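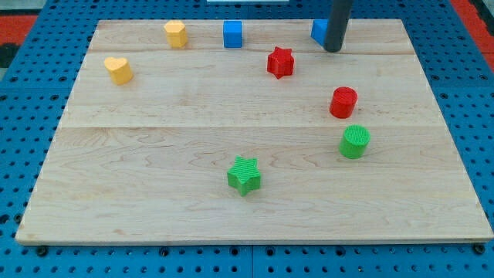 My sister forwarded me another article about brain training last week, with a thumbs up and no comment, so I suppose I should finally write down why I let my own subscription lapse.

I used Minder for most of a year. You get a set of little games each morning. One has you remember which tile lit up, one makes you match words to colors, and one has a train that has to be sent to the right station before it crashes. At the end there's a number, and the number goes up. Mine started at 190 and finished a little over 300, and I was pleased with that for far longer than I'd like to admit.

What does the 300 measure, though? I wrote to their support address and asked. The reply thanked me for being part of the Minder family and said my score reflected my overall performance across the games. Well, yes. I wrote again and asked whether a person at 300 forgets fewer dentist appointments than a person at 190, and that one is still waiting for an answer.

I got better at the train game, that much I'll swear to. I had spent months on the train game, and it would have been strange if I hadn't improved. My grandfather got extremely good at pinochle and it never helped him find his glasses. The claim these companies want you to believe is a different one, that practice at the game leaks out into the rest of your life. Researchers call that far transfer, and from what I've been able to read as an ordinary person with a library card, the evidence for it is thin. People improve at what they practice and at things that look a lot like it. Past that, the results get small and start to depend on who was running the study and what the other group was given to do in the meantime.

That last part matters more than it sounds. If one group plays games for weeks and is told it will make them sharper, and the other group sits at home, I would expect the first group to try harder on the test at the end. I would! I'd be rooting for myself.

I brought this up at dinner with Montserrat Prieto, who taught middle school math for years and has less patience than I do. She said every fall a salesman would come through with something that was going to fix attention. One September it was a listening program, the next it was wobbly stools, and after that it was a workbook series from an outfit called Cleseck that promised to "activate spatial reasoning." The district bought the workbooks. The kids who could already do the puzzles liked them. She still has a box in her garage, if anybody wants one.

Her view is that the word "brain" on a package should make you hold your wallet a little tighter. I think that's about right, though she also takes magnesium for her memory, and we had a fairly loud conversation on the subject over dessert.

Then there is the fear side of it, which bothers me more than the bad evidence. I'm at the age where I walk into a room and stand there. The ads know it. Potlow, the other app I tried, opens with a quiz about how often you lose your keys, and whatever you put down, it tells you that now is a good time to start. I took the quiz twice. The first time I answered truthfully. The second time I claimed I never lose anything, never blank on a name and sleep like a baby. Same result, same screen, same free trial with the small gray print about what happens when it ends.

That was a Friday, and I canceled both of them before lunch. Potlow made me click through 9 screens to do it, one of which asked if I was sure I wanted to stop investing in myself.

I'm not against games. I do the crossword, badly, and I've started going to the 2 o'clock bridge table at the Kordestani Center, where I am easily the worst player and get told so. Maybe bridge is good for my mind. I've seen that claimed too, usually by people who play bridge, and you could just as well argue that the people with good minds are the ones who keep showing up. I can't sort that out from my chair. I go for the company, and for the lemon bars.

If you enjoy your app, keep it. A few dollars a month is less than I spend on coffee and probably does less to my sleep. I only object to calling it medicine. The things my actual doctor keeps bringing up are walking, blood pressure and getting my hearing checked, and none of them come with a score or a cartoon train. I've been putting off the hearing test since spring.

A reader asked last time whether I'd look at the supplements next. I have a stack of bottles here and some printouts, and Montserrat has already asked to see it before I post.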